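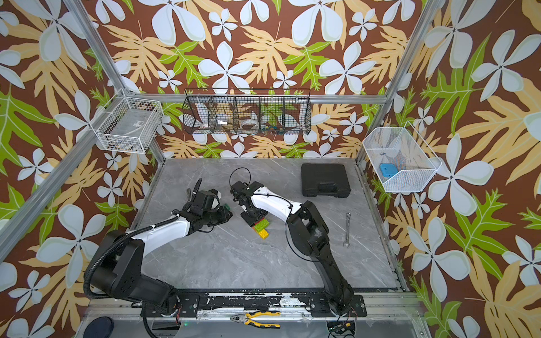
Buy the arms last, Yiğit Değirmenci wrote under my previous column, and I have been arguing with him in my head ever since, mostly while losing.

His point was that a budget for a two-arm cell gets written backward. The arms go on the first line because they are the exciting part and they come with a quote. Everything else goes on a line called "miscellaneous," to which somebody assigns $200 and a hopeful expression.

I have seen that line. At Niltach it was supposed to cover the frame, the tabletop, the mounting plates, the cables, the grippers' cameras and every hand tool. The final figure for miscellaneous was $3,354. The wire baskets were the only thing that came in under budget, and I suspect they came from a kitchen store. The wallpaper I will leave to the historians of purchasing.

Vidum's sales people will tell you a cell is ready when the arms are bolted down. Fine, but go and look at one that's working. There's a wrench on the table and a pair of pliers by the mounts, and two costly machines are busy with toy bricks. I have no complaint about the bricks, the cheapest parts you can drop all day. My complaint is that the pliers were never in the plan, so they were bought retail, in a hurry, twice.

Baysal does it better. They price the bench first, then a year of tape and spare cable, and then see which arms they can still afford. Last September that meant waiting a quarter for the second one. The first had plenty to do in the meantime.

Yiğit would also have me budget for the tools that walk off. I put down $100. He thinks that's sweet.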